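## 4. Cleaning and first use of the Nadcombe tray set

Read this section before you put food on the trays. The steps are the same for the small tray and for the large tray. A new tray has a thin film of oil from the factory, and it must be removed one time only.

1. Take off the paper label. If glue stays on the steel, rub it with a little cooking oil and wait nine minutes.
2. Wash the tray in warm water with dish soap. Use a soft sponge.
3. Rinse both sides well, and also under the rim, where soap likes to hide.
4. Dry with a cloth at once. Drops that dry by themselves leave white marks.

**Caution:** Do not use steel wool or any cleaner with chlorine. The damage to the surface is permanent and the warranty does not cover it.
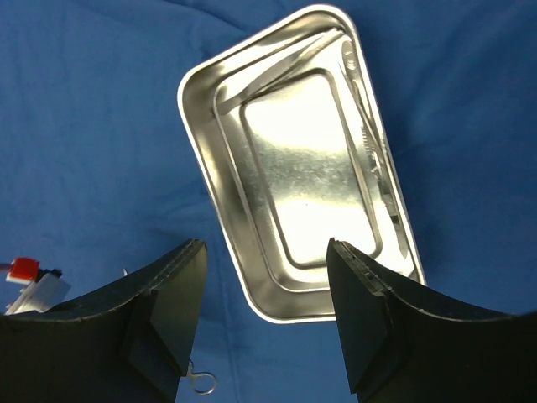 **Can I put the tray in the oven?**
Use it up to 400 °F, on the middle rack, and let it cool on a dry surface before you wash it.

### 4.1 White or rainbow marks

White marks come from hard water. Mix one part vinegar with three parts water, wipe the tray, and rinse. Rainbow marks come from heat and are harmless. The same mix removes most of them.

**Note:** Do not leave salted food, lemon or tomato on the tray overnight. Small pits can appear in the steel.

### 4.2 Storage

Trays can be stacked only when fully dry. Put a sheet of paper between them if you will not use them for a long time.

Replacement lids are ordered under part number 962. The lid from the older Ririk set does not fit.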